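Michalski Lab Newsroom
May
By the Michalski Lab communications desk
Shares 318 | Comments 4

Michalski Lab teaches robots to hang up mugs from demonstrations made by hand

New training method, called Memby, learns a fiddly kitchen chore from 205 short demonstrations

The Michalski Lab today released results from Memby, a training method that lets a two-armed robot pick up household skills from people who do the task themselves while holding a pair of grippers. In 1,000 test runs on a mug hanging task, a robot trained with Memby got the mug onto a hook and let go cleanly 974 times. We are thrilled with that number, and a little surprised by it too!

Hanging a mug sounds easy until you ask a machine to do it. The handle has to face the right way, the hook has to pass through a fairly small opening, and the stand will happily tip or spin if it gets bumped on the way in. Earlier versions of our software did fine when the stand was always in the same spot and fell apart when it moved by the width of a hand.

Memby takes on that problem by changing what the robot pays attention to. Most learning systems of this type copy the path of the hands through space. Memby works out where the hands are compared with the thing they are heading for, in this case one particular hook, and learns the motion from there. Move the stand, turn it, or swap it for a taller one, and the plan moves along with it.

The demonstrations were recorded at our Altix workspace. A person holds one gripper in each hand and does the job at a table, with no robot needed at that stage. It goes fast (most people are comfortable within a few tries), and it means the recordings carry all the small corrections people make without thinking, like easing off when a handle catches.
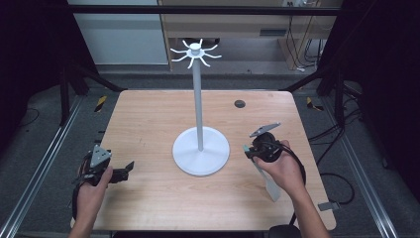 Michalski Lab Research News, Issue 318, page 4

The mug tree used for the recordings is white, with eight curved hooks spread around the top of a thin pole. That gave the team plenty of variety from a single object. Every recording was labeled with the hook the person was aiming for, and the label turned out to matter a lot. When we trained the same system without it, the robot tended to drift between two neighboring hooks and settle on neither.

Of the 26 runs that failed, most came down to the handle being turned away from the hook at the moment of the first grasp. The robot can spot this, but it doesn't yet know to set the mug down and pick it up again. Work on regrasping has already started, and early trials look very encouraging.

The team is also releasing Nuto, the small program used to sort and label the recordings. Nuto lines up the left and right gripper tracks, marks when each one opens or closes, and flags any demonstration where the tracking dropped out. It runs on an ordinary desktop computer, and we hope other labs will try it on their own chores and tell us what breaks.

Next up for Memby are plates in a drying rack and lids on jars. The paper, the full set of 205 demonstrations and the Nuto code are available from the Michalski Lab on request.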